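Ticket: Police log entries posting twice, some with wrong charge
Product: Widik newsroom, crime and courts module
Opened by: Janaína Brito, Cantero desk
Assigned to: Branwen James
Status: Waiting on customer

Janaína Brito, 8:40 am
The overnight police log came in with doubles again. The Otel Street burglary is on the public page twice, once as burglary and once as theft. The department sent one entry. I unpublished the theft version by hand. We can't leave a wrong charge up next to a man's name, so please treat this as urgent. It started in June after the update.

Branwen James, 9:15 am
Thanks. I pulled the import log. The feed sent 100 entries and the page shows 113, so 13 were added on our side. All 13 are cases where the department amended the charge after the first send. The import should match on case number and overwrite. It is matching on case number plus charge, so an amended charge looks like a new case.

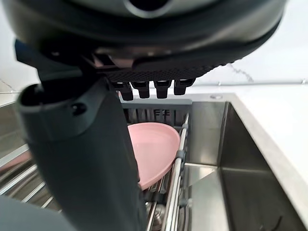 Amended entries are the only ones affected. I compared the other items by hand and the names, times and addresses match what the department sent. Attachments are fine too. Court documents open as usual.

Janaína Brito, 10:05 am
Can you stop the import until it's fixed? The next log is due at 4 pm.

Branwen James, 10:20 am
Import is paused for your site. New entries will go to the Zetska queue, where an editor has to approve each one. The queue keeps items for 72 hours. The 12 remaining duplicates are unpublished.

Branwen James, 2:50 pm
Match rule changed back to case number only. Ran the overnight file again on the test site and got 100 entries, no doubles. Please check the Otel Street case and tell me if I can turn the import back on.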